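# Mindier two-finger hand gripper: a review after a month of laundry

I've wanted a machine to fold my clothes since I was old enough to be told to do it myself, so I was always going to like this thing.
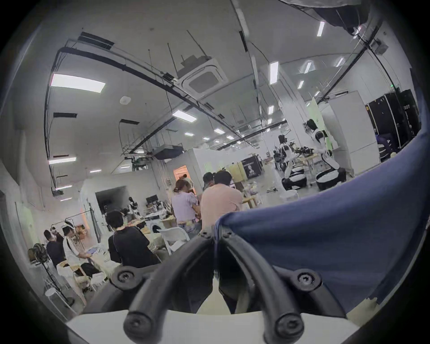 ## What you get

The Mindier is a hand-held gripper with two thick, rubbery black fingers that curve in toward each other over a flat white base plate. You hold it, you do the chore, and the recording goes off to teach a robot arm. Setup took me 10 minutes, and most of that was finding the right star bit for the screws.

## How it does with cloth

Really well, and I didn't expect that! Cloth is the hard part of housework for a machine. A mug keeps its shape when you pick it up, but a big piece of dark navy fabric slides over your fingers and hides its own corners. The Mindier's fingers give a little as they close, so I could pinch a single layer of a bedsheet and keep hold of it (my old Sillex pincers either dropped it or grabbed three layers at once).

T-shirts: great. Towels: great. Fitted sheets: no, but I can't fold those with my own hands either.

## So can a robot do it yet?

Partly. I trained the Rautiainen arm on 70 towel folds and it managed a decent half fold, slowly, with one corner sticking out. Socks were a mess. It would pair two, then lift the pair and lose one behind the basket. People on the Fekus forum say 1000 folds is where it starts to get good, and I'm a long way from that.

Shop chores went better. Sorting hex keys into a tray, putting lids on bins, moving parts from one side of a bench to the other: it got through 13 parts in a row before it fumbled one, and I may have cheered.

## Gripes

- The base plate shows every smudge
- My wrist gets tired on long sessions
- The printed guide skips finger replacement completely

## Would I buy it again?

Yes, in a heartbeat. I still fold my own laundry in May the same way I did in April, only now I'm having fun doing it. Next up is the dishwasher, starting with the plastic cups.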